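3.2 Patching and Port Layout
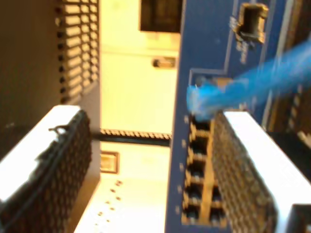

Figure 3. Port block and blue patch cable at a board in the Brunden room.

Cabling errors were the most common cause of delay at both sites, and most of them happened at the port rather than along the run. We recorded 796 patching operations over the study period, 92 of which had to be repeated. A repeat was logged whenever a technician moved a cable to a different port or reseated it in the same one after the link check. Of the two sites, Brunden had the denser boards. Its ports are grouped in a tall block of two adjacent columns (Figure 3), and the openings look much alike: dark, square and set in the same tan-colored shielding. A technician who loses count in a block like this has little to go by except the position of the neighboring cables. At the Vikmont site the ports are in a single row with a printed number under each opening, and wrong-port errors were less common there.

Cable color helped less than we expected. Both sites follow the Llanos scheme, in which blue is used for links within a rack and gray for links that leave it. The scheme tells the technician what kind of link a cable carries but says nothing about which port it belongs in. Technicians at Brunden told us that they used color mainly when removing cables, to avoid pulling a link that served another rack. When plugging in, they worked from the port list and counted openings from the nearest end of the block. Several of them marked their place with a fingertip while reading the list, which left one hand free for the plug.

Reseating was a separate problem. A plug can sit in the opening and feel secure before the latch has caught, and the fault shows up only when the link is tested. We could not tell from the log how many repeats were of this kind before July, when the form was changed to include a reason field. After the change, reseats made up about half of the repeats at Brunden — a larger share than the site staff had guessed. Clear plugs were no easier to check by eye than opaque ones once they were in place. The technicians relied on the click and on a light tug.

Working space also differed between the sites. At Brunden, the clearance in front of the boards is 100 cm, and a person can stand square to the ports. At Vikmont the racks are closer together and much of the work is done from the side. We return to this in Section 3.3, where the repeat rates are compared by rack position, and in Section 4, where we test the numbered labels supplied by Stivamley on the Brunden blocks.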